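What Your Skin Can Feel (and Why a Massage Feels So Good)

Have you ever bumped your elbow on a door and grabbed it right away? You rubbed it hard, and after a few seconds it hurt a little less. Congratulations – you just gave yourself a tiny massage! People have been rubbing sore spots for as long as there have been people, and your body has some amazing equipment that helps it work.

Let's start with skin. It's the biggest organ you have, and it's packed with tiny sensors called touch receptors. Some of them notice light touches, like a feather or an ant walking up your arm. Others sit deeper down and only wake up for a good firm squeeze. There are receptors for stretching, for buzzing, for heat and for cold. They all send messages along your nerves, up your spinal cord and into your brain, faster than you can say "ouch."

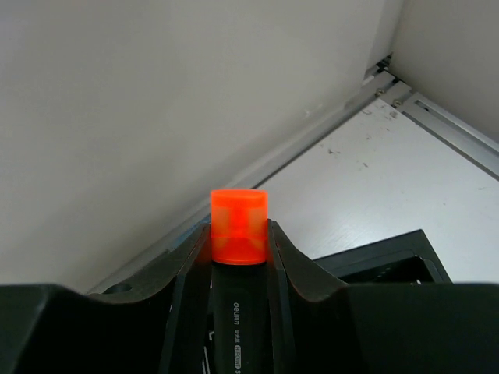
Your fingertips and lips have far more touch receptors than your back does. Want to prove it? Ask a grown-up to help you with this one. Close your eyes and have them gently touch your fingertip with either one or two blunt toothpicks held close together. You can probably tell which it is. Now try it on your back. Much harder! Two points can feel just like one.

So what happens when you rub that bumped elbow? The pain message is on its way to your brain, but now there's a whole crowd of rubbing messages traveling too. Scientists think the rubbing messages help crowd out the pain ones at a sort of gate in your spinal cord. The bump is still there. Your brain just hears a bit less about it.

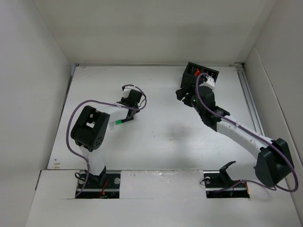 What about muscles? You have more than 600 of them, and they work in teams. When you bend your arm, one muscle pulls while its partner lets go. Sometimes a muscle stays tight when it should be resting, maybe after a long soccer game or a whole afternoon hunched over a book. It can feel hard and achy. Slow, gentle pressing warms the skin and can help you relax, and when you relax, your muscles often do too.

Grown-ups who do this as a job are called massage therapists. They go to school to learn the names of muscles and bones, how hard to press, and when they shouldn't press at all. At the Bettencourt School of Massage in Jodham, students learn 40 muscles by heart before they get to work on anybody's back. That's a lot of long Latin names! 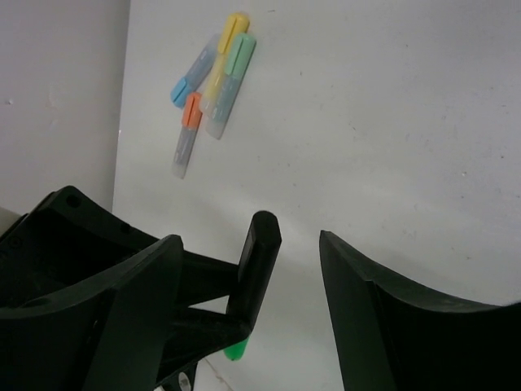 Here's one you can try by yourself, and it takes about 5 minutes. Sit down somewhere comfy and take off your shoes. Put a tennis ball on the floor and roll it slowly under one foot, from your heel to your toes and back again. Press only as hard as feels nice. Then stop, put both feet flat on the floor, and notice – does one foot feel different from the other? Lots of kids say the rolled foot feels warmer or kind of tingly. Now do the other one so it doesn't get jealous.

A few rules before you start rubbing everything in sight. Always ask before you touch another person, even if it's your sister and it's just her shoulders. If they say no or stop, you stop. Never press on a cut, a bruise, a swollen spot or the front of the neck. And if something hurts a lot or keeps on hurting, tell a grown-up, because a massage can't fix a broken bone or an infection.
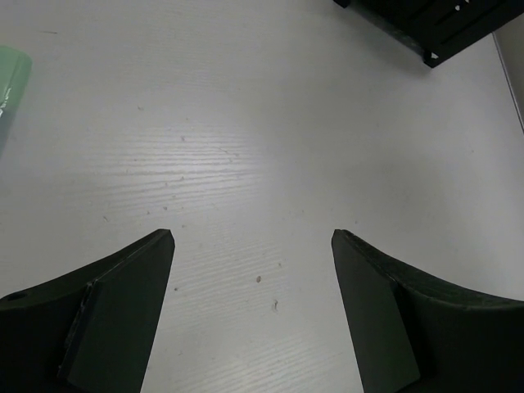
Two black gripper fingers over a white tabletop.

Word box

Receptor: a tiny sensor in your body that picks up things like touch or heat.
Nerve: a bundle of fibers that carries messages to and from your brain.
Spinal cord: the thick bundle of nerves running down inside your backbone.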